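4.2 Comparing the two controllers on the drawer task 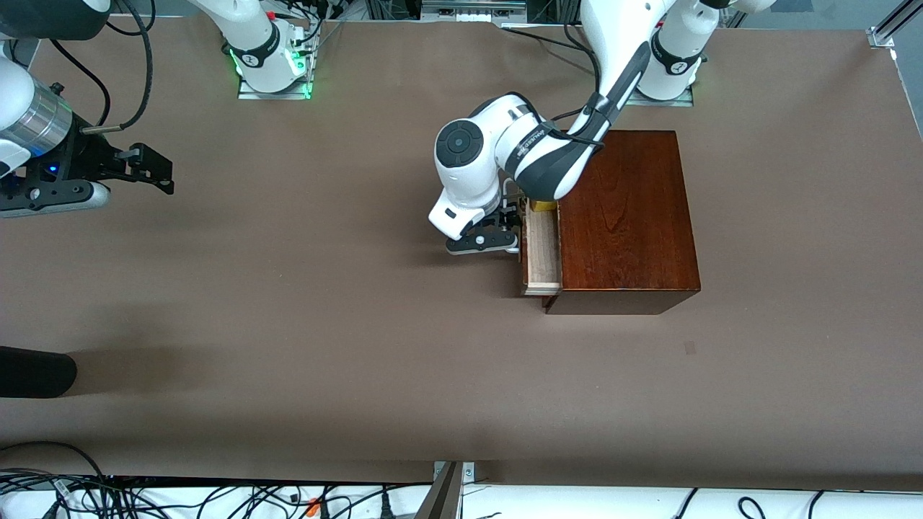 The second set of trials used the same bench at Castby as the first, with both arms powered and only the left arm commanded. We compared the Ng controller, which tracks a fixed joint path, with the Rastent controller, which adjusts the path from the force felt at the wrist. Gripper, fingers and speed limits were the same for both. Each controller ran 100 trials.

Figure 3. The bench with both arms in place. The left arm's black fingers are at the edge of the open drawer of the wooden box. A small yellow object lies inside the drawer. The right arm's gripper is held over the left part of the table.

A trial began with the drawer open and ended when the drawer was closed or when the force limit stopped the arm. The box was not fastened to the table. We had clamped it in the pilot runs at Stistovholm and found that clamping hid most of the differences between controllers, as a fixed box tolerates a push that is well off axis. With a free box, an off-axis push turns the box before the drawer moves.

The Ng controller closed the drawer in most trials when the box was within 2 mm of its taught position. Outside that range it often pushed on the corner of the drawer front, and the box rotated. It had no means of noticing this and carried on to the end of its path. We scored these trials as failures even in the few cases where the drawer ended up closed.

The Rastent controller was slower to make contact. It paused after the first touch, shifted the fingers sideways if the side load was high, and then pushed. It coped better with a displaced box, but 12 of its trials ended early on the force limit. In all of these the drawer had jammed partway in, and the controller kept raising the load without backing off. A short retreat before the second push would probably have freed it. We did not add one, so as to keep the settings the same across the whole set.

Finger wear was a concern at the start. Both sets of trials used one pair of fingers, which had already done 3,000 cycles on other tasks. We checked the opening width each morning and saw no drift large enough to affect the results.

The right arm took no part in these trials and held its pose throughout. Bracing the box with the right gripper while the left one pushes is the obvious next step, and Section 5 describes the changes to the motion planner that this requires.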